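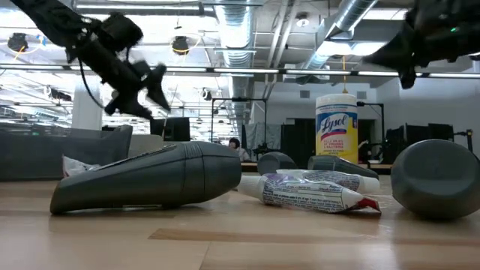

Two white toothpaste tubes and a handheld vacuum.

I'd been meaning to talk to Hui-mei Chou ever since a friend in Harnum told me she'd had her bathroom cupboard 'done' and cried a bit afterwards (in a good way!). Hui-mei runs Prarus, which is just her and a small van, and she spends her days helping people sort out the rooms they've stopped looking at. Kitchens, mostly. Spare rooms. But bathrooms are her favourite, and that was what I wanted to ask about, as mine is a disgrace.

We met at Delić, the café by the bus station, and she'd ordered a cheese toastie before I'd even got my coat off.

"People think I'm going to be horrified," she said. "I open the cupboard and they stand behind me saying sorry, sorry, sorry. I've had a woman apologise to me for owning too many flannels."

So what does she find in there? Toothpaste, apparently. Loads of it, nearly all of it started. "One upstairs, one down, one in the sponge bag, one somebody didn't like the taste of. Then there's the one that's been squeezed flat that they can't throw away. They'll swear there's a week left in it."

I told her mine has been on its last week since the clocks went forward. She nodded as if I'd told her something medical.

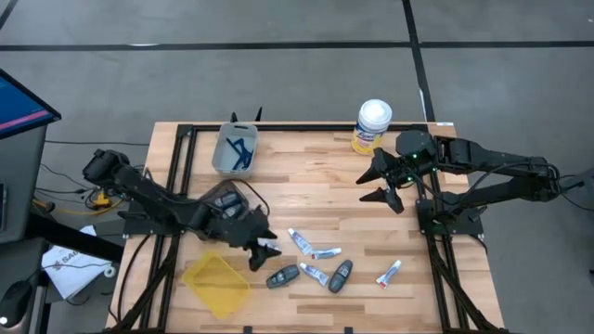

A white tube on the butcher-block tabletop.

Her method, if you can call it one, is to take everything out. Not shelf by shelf – all of it, on to the biggest table in the house, with a sheet down if you're fussy about the wood. Then you go and have a cup of tea. I asked what the tea was for and she said she likes tea.

After that you put like with like. Tubes together, bottles together, plasters and tablets in their own pile so you can check the dates. Old medicines go back to the chemist and never down the loo, she was very firm about that. The hotel shampoos get a bag of their own.

"I did a house in Drirkow where we had 277 of the little bottles," she said. "He'd travelled for work for 30 years. He wanted to keep one from each country, so we did that, and they look lovely now, they're on a shelf in the hall. It isn't my job to tell people they can't have things."

I rather loved her for that. I'd gone in expecting a telling-off, and there's a type of tidying person who makes me want to go home and buy an ornament out of spite. 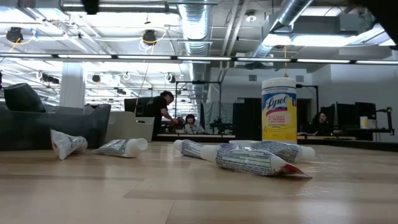
Toothpaste tubes, with Lysol wipes standing behind.

We got on to cleaning, and here she's less gentle. Wipe the shelf before anything goes back. Get the fluff out of the corners first or you're only pushing it about. She's not bothered what you use, although she does have views on drawer liners (she thinks they're a place for crumbs to hide) and on wicker baskets, which I won't repeat as I own four.

I asked about money, which I always find awkward. She charges £70 for a bathroom and £300 for a whole kitchen, and she'll take the charity shop bags away with her. She used to work in the accounts office of a carpet firm and says she doesn't miss it, apart from the Christmas do.

"The first one I did for pay, I was so nervous I brought my own biscuits," she said. "I thought, what if they don't offer? I'd be in there for hours."
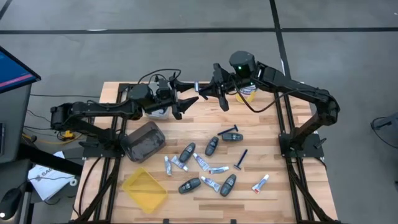
White containers towards the back of the table.

Does it stay tidy once she's gone? She laughed at me. "Sometimes! Some people ring me in August every year, same cupboard. I don't mind. It's quicker the second time and I already know where the mugs are."

Her own bathroom cupboard, since I was nosy enough to ask, has two toothpastes in it. Hers and her husband's. He squeezes from the middle and she's given up saying anything.

She's giving a talk at Harnum library on 21st July, free, tea provided. I've put my name down, and I've taken everything out of my cupboard as well. It's all over the dining table and we've been eating on our laps ever since.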